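Sorting returned parcels at a small clothing shop
Project report, second year, Business and Logistics
Johanna Auer and Regula Lanz
18 Oct 2019

1. Background

Pelis is an online shop for children's clothes. It sends its orders from a rented store room and takes back anything that doesn't fit. Returns come in all year, but they pile up in August, when parents order school clothes in two sizes and keep one. We were asked to look at how long a returned parcel waits before the clothes are on sale again.

2. What we did

We spent 6 days in the store room and followed 100 returned parcels from the door to the shelf. For each one we wrote down when it arrived, when it was opened, when the refund was paid and when the item was put back into stock. We also talked to the two people who do the work.

3. Results

Opening and checking a parcel is quick. Most of the waiting happens before that, while parcels stand by the door until somebody has time for them. Of the parcels we followed, 40 were still unopened on the day after they arrived. Newer parcels were put on top of older ones, so the oldest were often opened last.
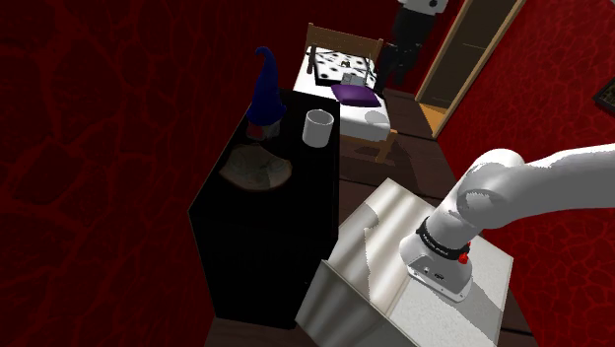 The return slip caused the second delay. Customers are asked to write the order number by hand, and many leave it out. The staff then have to search by surname, and this takes longer when the parcel was sent from a different address. Regula tried printing the number on the slip before the order goes out. The shop's software, Peltilico, can do this already, but the setting had never been switched on.

Refunds were paid on the same day as the check in nearly all cases. We found no problem there.

4. Suggestions

Parcels should be stacked by day of arrival, with the oldest nearest the table. The order number should be printed on every slip. We also suggest a fixed hour each morning for returns, before the new orders are packed.

5. Limits

Our visits were outside the busy season, so the waiting times in August are probably longer. We did not look at exchanges, which are handled separately.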